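Start › Reisekreis Hillstead › Protokolle › Treffen im Januar

Protokoll des Januartreffens, Reisekreis Hillstead

Ort: Hinterzimmer im Gasthaus Halliday
Beginn: 19:15 Uhr
Anwesend: Catherine Guthrie (Leitung), Ermanno Cirillo, Fiona Sutherland, Davina Cairns, dazu mehrere Gäste
Entschuldigt: niemand
Protokoll: Kenna Moncrieff

1. Begrüßung

Catherine hat alle sehr herzlich begrüßt und sich gefreut, dass trotz Glatteis so viele den Weg zu uns gefunden haben. Das Protokoll vom letzten Mal wurde ohne Änderungen angenommen, nur Ermanno wollte festgehalten wissen, dass die Pension in Clirnon mit C geschrieben wird und nicht mit K, wie es bei mir dreimal stand. Ist hiermit geschehen, lieber Ermanno, und Entschuldigung!

2. Rückblick auf die Herbstfahrt nach Clirnon

Davina hat erzählt, und weil sie so schön erzählt, hat der Punkt eine gute halbe Stunde gedauert. Die Fahrt hat fast allen sehr gefallen, vor allem der Abend in der alten Fischhalle und der Weg oben an den Klippen entlang (der Wind, den wir da hatten, wird uns wohl noch lange begleiten). Weniger schön war der Umstieg auf der Hinfahrt, bei dem der Anschlussbus schon weg war und wir eine Weile in einem Unterstand ohne Tür saßen. Fiona regt an, bei der nächsten Fahrt lieber eine Verbindung früher zu nehmen und dafür in Ruhe irgendwo Kaffee zu trinken. Dem haben alle zugestimmt.

Die Abrechnung liegt vor. Es ist ein Rest von 54 Euro geblieben, der in die Kasse für die Frühjahrsfahrt wandert.

3. Frühjahrsfahrt nach Lundar

Das war natürlich der große Punkt des Abends. Ermanno hat zwei Quartiere angefragt. Das erste ist das Gästehaus direkt am Hafen, mit Frühstück, aber mit ziemlich schmalen Betten, wie Davina von früher zu berichten wusste. Das zweite liegt oben im Ort, hat eine große Küche, in der wir abends selbst kochen könnten, und kostet für die ganze Gruppe 900 Euro. Es wurde lange hin und her überlegt. Fiona kocht gern, möchte aber im Urlaub nicht für alle kochen müssen, was ich gut verstehe. Catherine schlug schließlich vor, dass jeden Abend zwei andere an der Reihe sind und dass an einem Abend alle zusammen essen gehen. Damit waren dann auch die Zögernden zufrieden.

Beschluss: Wir nehmen das Haus oben im Ort. Abstimmung bei einer Enthaltung angenommen. Ermanno bestätigt die Buchung noch in dieser Woche.

Zur Anreise: Die Fähre geht am Samstag um 8:40 Uhr, die Überfahrt hin und zurück kostet 168 Euro pro Person. Ja, das ist teurer als beim letzten Mal, und es wurde auch ein wenig geseufzt. Davina fragt bei der Reederei nach, ob es einen Gruppenpreis gibt und bis wann wir die Namen melden müssen. Wer leicht seekrank wird, möge bitte selbst an Tabletten denken, im letzten Jahr hat Catherines Vorrat genau bis zur Hafenausfahrt gereicht.

Ausflüge: Gewünscht wurden der Leuchtturm, eine Wanderung zum Vogelfelsen und ein freier Tag ganz ohne Programm. Der letzte Wunsch bekam den meisten Applaus. Für die Wanderung braucht es feste Schuhe, und Ermanno weist darauf hin, dass der Weg im Frühjahr an einigen Stellen recht matschig sein kann. Fiona sucht eine kürzere Variante heraus für alle, die es mit den Knien haben.

4. Diaabend und Reiseberichte

Beim nächsten Treffen zeigt ein Gast Bilder von einer langen Bahnreise durch den Norden. Davina bringt die Leinwand mit. Wer Kuchen beisteuern kann, sagt bitte Fiona Bescheid, damit es nicht wieder ausschließlich Apfelkuchen gibt (so gut er auch war!).

Außerdem sollen die Reiseberichte auf unserer Seite künftig nach Zielen geordnet werden. Ich habe angeboten, das nach und nach zu übernehmen, bitte aber um Geduld, denn manche Berichte habe ich nur handschriftlich und Catherines Schrift ist eine Reise für sich.

5. Verschiedenes

Im Gasthaus ist ein grauer Wollschal liegen geblieben, er hängt an der Theke. Ermanno verleiht seinen Reiseführer für Lundar gern weiter, hätte ihn aber vor der Abfahrt gern zurück.

Ende der Sitzung: 21:50 Uhr, wobei die meisten noch auf ein Glas geblieben sind.

Kommentare

Davina Cairns: Danke, Kenna, so ausführlich wie immer! Die Reederei hat sich schon gemeldet, der Gruppenpreis gilt wohl erst ab einer größeren Gruppe, als wir es sind. Ich rufe aber noch einmal an.

Ermanno Cirillo: Haus ist gebucht. Bettwäsche ist dabei, Handtücher bitte selbst mitbringen.

Fiona Sutherland: Der Schal gehört mir, ich hole ihn ab. Und für den Kuchen habe ich bisher zwei Zusagen, beide Apfel. Über etwas mit Nüssen oder Mohn würde ich mich wirklich sehr freuen. 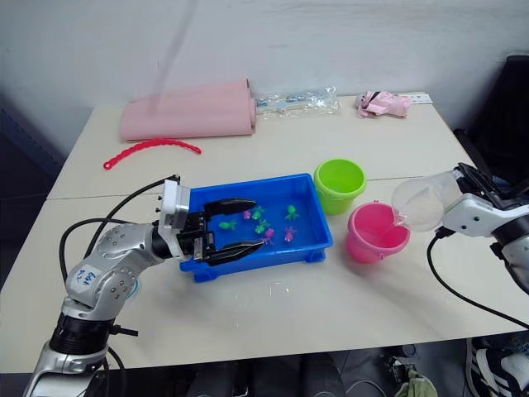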